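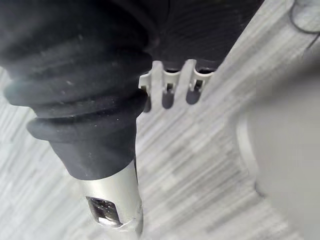
How does a party run a postal and in-person primary on the same day without counting anyone twice?
The postal list is closed first, every name on it is struck from the polling station rolls, and only then are the rolls printed. At Bresholm the printing was done the evening before the vote, and a member who had asked for a postal ballot could not then change to voting in person.

Visit report: selection day at the Bresholm counting hall
19 May 2026

The regional party opened its count to outside observers for the first time this year. I attended for the local government newsletter, from the delivery of the first ballot boxes until the declaration. The contest was for the party's candidate for mayor of Bresholm. Two names were on the paper, Shirazi and Zeltitz, both sitting members of the town council.

Observers signed in at the side entrance on Plekham Road and were given a printed copy of the rules, 14 pages long. Phones could be kept but calls had to be made in the corridor. We were allowed to stand behind a rope at the counting tables and to ask questions of the returning officer, Saeed Mousavi, at set intervals. He answered most of them by giving the number of the rule and reading it aloud.

The electorate

Eligibility was fixed at the end of March. Anyone who had joined by then and had paid the current subscription could vote, along with registered supporters who had signed the declaration of values and paid a small fee. The combined roll came to almost 3,000 names. Supporters were admitted under a rule change adopted last year, which the Zeltitz campaign had opposed in council and then, once it was passed, used to sign up supporters of its own.

The roll is kept as a single file with a column for voting method. I asked whether the two campaigns receive the same copy. They do, on the same afternoon, with telephone numbers removed for anyone who has asked for that. Mousavi said there had been one complaint about a campaign using an older copy. It was dealt with by letter and he would not say which campaign it concerned.

Verification

Postal ballots come in two envelopes. The outer one carries a signature and a membership number; the inner one carries nothing. Outer envelopes are checked against the roll at one table, opened at a second, and the inner envelopes are mixed in a crate before they reach a third. The separation is sound, though the second and third tables stood close enough together that staff passed papers across by hand. The rules ask for a clear gap. An observer from the Shirazi side raised this and the third table was moved back.

A total of 40 postal ballots were rejected at the first table, mostly for a missing signature. Voters are not contacted to put this right. In Plekham, where I watched a similar selection two years ago, the office writes back to the voter if the envelope arrives early enough. Mousavi said Bresholm had considered it and did not have the staff.

The count

Boxes from the polling stations were opened once the postal papers had been verified. The number of papers in each box was compared with the number of names marked on the roll before any votes were sorted. One box did not agree on the first attempt. It was recounted by a different pair and then did agree — two papers had been folded together.

Papers were sorted by candidate, bundled, and each bundle checked by a second person. Doubtful papers went to a tray for the returning officer, with one agent from each campaign present. The agents disagreed over a paper marked with a tick and a short comment. It was allowed, under the rule that the comment did not identify the voter.

The result

Shirazi was selected by a majority of 74. The Zeltitz agent asked for a recount of the bundles, which is a check on the number of bundles and papers and does not involve sorting them again. It was granted and the figure did not change. Both candidates spoke briefly. Zeltitz said he would campaign for the ticket and made no comment on the rejected postal ballots.

The party's written return, with the breakdown by polling station, will be sent to members. Observers may request a copy from the regional office in writing. Comments on the observer arrangements go to the same address and should quote the number on the visitor pass.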